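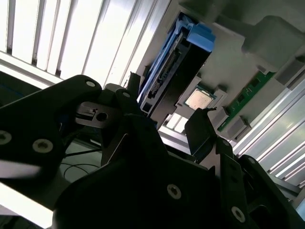 Clutstead Lodging and Visitor Association
Minutes of the Regular Meeting
September 18, 2012
Breakfast room, Buenaventura Inn

1. Call to order
The chair, Estíbaliz Segura, called the meeting to order at 9:05 a.m. A quorum was present. Members representing the Buenaventura Inn, Fidley House, the Verkden Motor Lodge and the Harbor Road guest houses attended. The Mill Street hostel sent apologies.

2. Approval of prior minutes
The minutes of the previous meeting were approved with one correction. Under item 5, "late checkout" should read "late arrival." The chair asked that the corrected copy be placed in the binder at the visitor desk.

3. Occupancy report
Members reported a combined 946 room nights for August. The Verkden Motor Lodge filed its numbers after the deadline and they are included in the total. Fidley House asked that rooms closed for painting be left out of the available count in future reports. After discussion it was agreed that a room closed for seven nights or more in a month may be left out, provided the closure is noted on the form. A room closed for a shorter period will still be counted as available.

The chair reminded members that forms are due on the fifth of each month. Handwritten forms are accepted.

4. Shared booking page
The association's booking page currently lists 19 properties. Two of these have changed their telephone numbers and one no longer serves breakfast, although the page says it does. Guests have complained at the visitor desk on the last point.

Moved, seconded and carried: that each member check its own listing and send changes in writing before the next meeting. Listings not confirmed by then will show the name, address and telephone number only.

The Harbor Road representative asked whether pet fees could be shown beside the room rate. The Buenaventura Inn was opposed, as its fee depends on the length of stay. No motion was made. The item may be brought back with sample wording.

5. Cancellation terms
The chair presented a draft of common cancellation terms for guests who book through the shared page. Under the draft, a guest may cancel without charge until 6 p.m. on the day before arrival. After that time the property may charge one night.

The Verkden Motor Lodge stated that most of its guests arrive without a reservation and that it had no objection. Fidley House asked for a longer notice period during the boat festival, when it turns guests away. It was agreed to add a line allowing a property to require seven days' notice for festival dates – this must appear on the page before the guest enters a card number. The amended draft was approved, with one vote against. The new terms take effect in January.

6. Printed visitor guide
A quote was received for 2000 copies of the folded guide, on the same paper as the current edition. The map will be redrawn to show the new entrance to the public parking lot and the relocated bus stop. Members were asked to look closely at the walking times, which several guests have called optimistic.

Each member's share of the printing cost will be $80. Payment is due before the order is placed. The Mill Street hostel is to be told of this in writing.

7. Highway sign
The lodging sign at the east exit remains partly hidden by brush. The chair has written to the county and has received an acknowledgment but no date for the work. She will write again. The Verkden Motor Lodge noted that its own arrow is missing from the lower panel – it has asked for a replacement at its own expense, and there was no objection.

8. Other business
Fidley House has six folding luggage racks to give away. Interested members should call the front desk.

The Buenaventura Inn gave notice that its dining room will be closed to outside guests on Sunday evenings through the winter. Front desks should stop sending guests there on that night.

A question was raised about parking for tour buses on Harbor Road. Held over to the next meeting.

9. Adjournment
There being no further business, the meeting was adjourned at 10:40 a.m. The next meeting will be held at Fidley House, with notice of the date to be mailed to all members.

Approved for circulation: Estíbaliz Segura, Chair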